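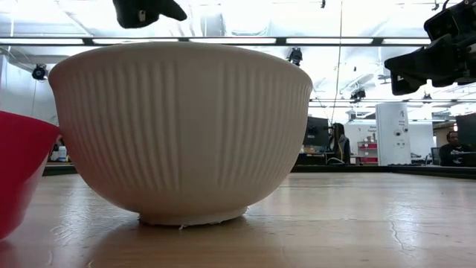

Fluted serving bowls are sold mostly on the look of the ribbing, and the product listings tend to stop there. This page is part of the tableware section of the Liao kitchen notes and covers the points that matter in daily handling: wall profile, rim, foot ring, glaze coverage and stacking. The cream-white ceramic bowl has its ribs set close together and running vertically, starting just under a plain rim and ending low on the wall near the foot. That plain rim is useful. A smooth band gives a cloth or a lid something to seat against, and it chips less readily than a rim where the fluting runs right out to the lip. The sides taper steeply to a narrow foot, so the weight of a full load sits high. On this shape we fill to two-thirds for carrying.

Foot ring
The edge of the ring on the white bowl is slightly rough and uneven. Most glazed ware has a bare ring where it stood on the kiln shelf, and the finish on that ring varies a good deal between makers. Left alone, a rough one will mark a timber or lacquered surface the first time the bowl is dragged. The usual remedy is a few passes with 400 grit wet-and-dry paper, used wet, on a flat backing such as a glass offcut. Keep the ring level and turn the bowl a quarter after every few strokes. Rinse the grey slurry off before it dries in the lower flutes, where it is tedious to remove. Wipe the bench as well; ceramic grit is harder than any timber finish.

Felt dots are a poor substitute on a narrow ring. They come adrift in the dishwasher and hold water against the clay body.
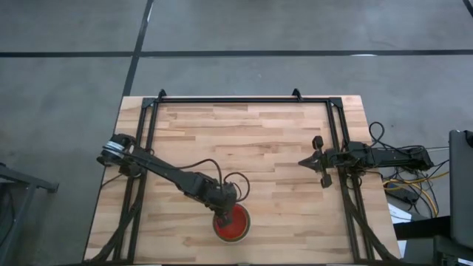
Work surface
Strip-laminated tops move across the joints with humidity, and a glossy film finish will show every scuff. Oil finishes are easier to spot-repair but need recoating every 6 months in a working kitchen. For ceramic with an untreated foot, use a cork or silicone mat and lift the bowl to shift it. Fine cracks in a clear coat should be sealed before the top is used for food, as they take up moisture and discolour from below. Wullex sells a two-part filler for this that sands back cleanly; Genance has a wax stick in more colours, suitable for shallow scratches only.

Storage and stacking
Ribbed bowls stack badly against each other. The foot of the upper piece bears on the inside of the lower one, and any roughness is transferred straight to the glaze. Place a paper or cloth separator between them, or store singly. Light plastic bowls go on top of ceramic, never underneath. Shelf spacing should allow a clear hand's width above the rim, so that the bowl can be lifted straight up and out.
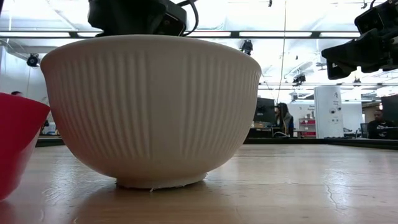 Cleaning
Flutes collect grease film along the bottom of each groove. A soft nylon brush worked vertically, in line with the ribs, clears it; a sponge worked around the bowl skips from crest to crest and leaves the grooves as they were. Avoid cream cleansers, which dry white in the recesses. Metal cutlery marks on a pale interior come off with a paste of bicarb soda and water.

Catalogue references
Bestico fluted serving bowl, white: 532
Bestico plain mixing bowl, red: 747
Both references are from the Liao kitchen notes index and do not correspond to retailer stock codes. The lidded version is listed separately under storage ware.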